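Nassoro Kirui read the last page aloud to the class, and after it he closed the book very slowly. It was October, and the rain was coming in from Toltolura.

"But does she find her brother?" asked Masanja from the back row.

"The writer does not say."

"Then it is not finished. I read 200 pages for this!"

Nassoro gave each of them one sheet of paper and told them to write what happens after. Masanja wrote for the whole hour. In her version the girl walked 8 days along the river, and at the ferry a man with grey hair called her by the name which only her brother used.
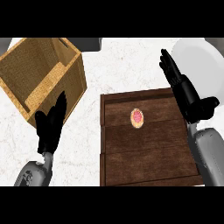
She did not want to give the sheet back. She folded it and put it inside the book, behind the last page.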